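Speaker notes: open day talk, main hall
Thu 29 August

Slide 1. Title up while people sit down. Wait for the doors to close. Thank everyone for coming out to Hamomstead, and mention that coffee is still going in the lobby.

Slide 2. Who we are. Keep it short! Braser builds software for household robots, and our project is called Worero. Worero is the tidying-up one. Its job is picking up the stuff that ends up on couches and floors and putting it back where it belongs.

Ask for hands: who has kids? Who found a game on the sofa this morning? (Wait for the laugh, then move on.)

Slide 3. Why tidying is such a great problem. I could talk about this all day, so watch the clock. A factory robot gets the same part in the same spot. A living room is different every single evening — and people still expect it to look nice by bedtime. Soft seats are my favorite part. Cushions sink and wrinkle, and a flat box gives you very little height to grab.

Slide 4. Practice in simulation. Say "simulation" and then say it in plain words: a computer-made living room where we can try a pickup, reset, and try again. We have 22 rooms so far, and each task gets 500 tries before we take it to the real arm next door.

Slide 5. Leave this one up for a bit and let people look.

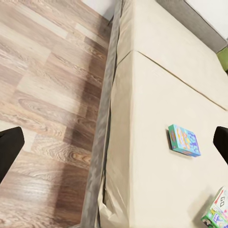 Simulated living room: the teal box between the open gripper fingers, with the "GO" box in the corner.

Point at the teal box first. Ask the room how they would pick it up. Somebody usually says "slide it to the edge," and I love that answer, so give it time. Then talk about the two fingers and how wide they open. Don't get into camera angles unless asked.

Mention the floor too. Planks with strong grain are good practice for vision software, and we change the flooring from room to room.

Slide 6. Live demo, seven minutes. Walk everybody over to the Grabowska room, front rows first. Kids can stand at the tape. If a pickup misses, let it try again and keep talking — a miss is a good chance to explain how it plans the next attempt.

Slide 7. Questions back in the hall. Likely ones: how heavy a thing can it lift, does it do socks (yes, slowly), when can I have one. For that last one, say we have nothing to sell yet, and that the next open day is in September. Sign-up sheet is by the coffee.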